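We use cookies to remember your settings and to count visits. By continuing to read the forum you accept this. Accept | Change settings

White table top – do you regret it?

tamarind_k
Posts: 30

Hello to everyone. I have read this section for a long time, but I write seldom, so please excuse my English where it is strange.

In December I bought a white table top from Lindow, the model called Dommont, with the rounded corners. Before this I had a dark brown one for many years, and I was tired of how it made the room small. The white one makes the room very bright and I am happy when I come in the door in the morning. But I did not understand how much I would see on it. Every crumb is visible. On the brown table I cleaned on Thursday and was satisfied for the whole week. Now I clean in the morning, and in the evening there is something again.

My second matter is the tray. I keep a small blue tray on the table for the little things that otherwise go everywhere, and I have put a black pad in it. The tray is good, it has a raised rim and nothing rolls away. But the pad is smaller than the tray, so it sits in one corner and a strip of the blue stays free on two sides. In this strip the dust collects, and I must take the pad out each time to wipe. 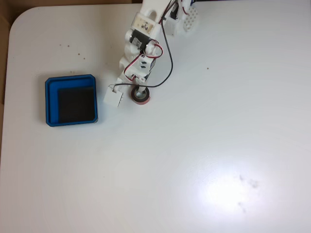
My table today, with the blue tray and the crumbs I am complaining about.

I have three questions. Does the white stay white, or does it become yellow near a window? What do you use for the daily wiping, so that there are no streaks? And would you cut a new pad for the tray, or leave out the pad completely?

Thank you for your patience with a long message.

pennybun
Posts: 1776

Welcome back! I've had a white top for nine years and no, I don't regret it one bit. Mine is under a south window and the only yellow patch is where I left a newspaper lying for an entire summer (the part under the paper stayed whiter, so for months I had a very clear outline of the sports pages).

For crumbs: brush first, wipe second. If you go at them with a damp cloth you just push them around and make paste. I keep a soft hand brush hanging on a hook under the table and it takes me ten seconds. Then a barely damp cloth, then a dry one. That's it, no spray.

Your photo isn't even bad! A few crumbs up by the corner and one speck on the other side. You should see mine after breakfast.

gravelpath
Posts: 3351

I'll be the grump. I had white, hated it, sold it. You are not going to stop noticing crumbs. You will wipe it four times a day and then you will start wiping the shelf next to it as well. I went to a speckled gray and I have been at peace since.

Pad: throw it out. A tray with a rim does the job alone.

tamarind_k

Thank you both. The brush is a very good idea and I am a little ashamed that I did not think of it. I have always used the wet cloth first, and yes, I know the paste.

gravelpath, I believe you, but I can not sell it after so short a time. I would also like to keep the pad. Without it, small metal things make a hard noise when I drop them in the tray, and in the evening this disturbs the others at home. Perhaps I am too sensitive – my brother says so.

oxbow77
Posts: 99

Keep the pad, cut a bigger one. Put the tray on a sheet of paper, press the paper down into the inside with your thumb so you get the crease, cut along the crease, use that as your pattern. Don't trust a ruler because the corners of your tray are rounded and a square pad will always stand up a bit in the corners if it's cut to full size. Round them with small scissors, a little at a time.

I get my felt from Frei, they sell it by the sheet. Black shows lint though. If you're already annoyed by crumbs on white, you'll be annoyed by lint on black.

pennybun

Good point about the lint. I'd go for a blue close to the tray's own color, then neither shows much.

gravelpath

So now we are color matching felt to a tray to hide dust from a table that shows dust. Gray, people. Gray.

pennybun

You say that in every thread, including the one about curtains.

marl_and_chalk
Posts: 412

On the question about streaks, I disagree a little with the dry cloth only. If there is any grease from hands you need one drop of dish soap in the water. I used Plisska cream cleaner on mine for a year and it slowly took the finish down to dull in the spot where I sit. You can only see it from the side, in low light, but I see it every evening. So please, no cream, nothing that scratches, no "magic" sponge either.

Also look at the edges. On my table the dirt collects where the top meets whatever stands behind it. I pull it forward once a month and there is always a gray line.

tamarind_k

I did not know this about the cream cleaner. I have exactly this bottle under the sink and I have used it two times, I hope it is not too late. I looked from the side with a lamp and I see nothing yet.

I moved the table forward as you said. There was a line of crumbs all along the edge, also a button I was searching for since the autumn.

For the pad I made the paper pattern this afternoon. It took me 30 minutes and the first one was wrong, I had cut outside the crease. The second one lies flat. I will order the felt in blue, and in the meantime the black one stays.

oxbow77

Cut the felt a hair smaller than the paper. It spreads when you press it in.

gravelpath

Ask Frei if they have gray.

Get new threads from this section in your inbox every week. Enter your e-mail address to subscribe to the newsletter. You can unsubscribe at any time.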